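Open day wrap-up mtg, 11/28/19, Kandstead site

Minutes from last time ok, no changes.

Visitors – 71 signed in at the door, up on June. Mokis group came early, coffee not out yet. Bremness school could not make it, wants a new date.

Sorting demo: one arm, two baskets, fruits and office supplies. Most popular stop of the day by far. Kids wanted to pick the next item, let them next time. 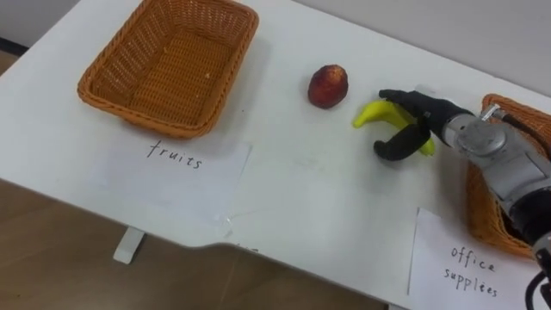
Queue got long after lunch, blocked the hall. Agreed to run demo in slots, 9 people max per slot. Need a sign-up sheet by the door. Signs to be printed, not handwriten.

Costs – $1,538 total, Usman invoice for chairs still to come. Paid out of outreach.

Parking: same complaints as June. Ask Usman re the back lot.

Next open day – date not set, teh Bremness visit comes first.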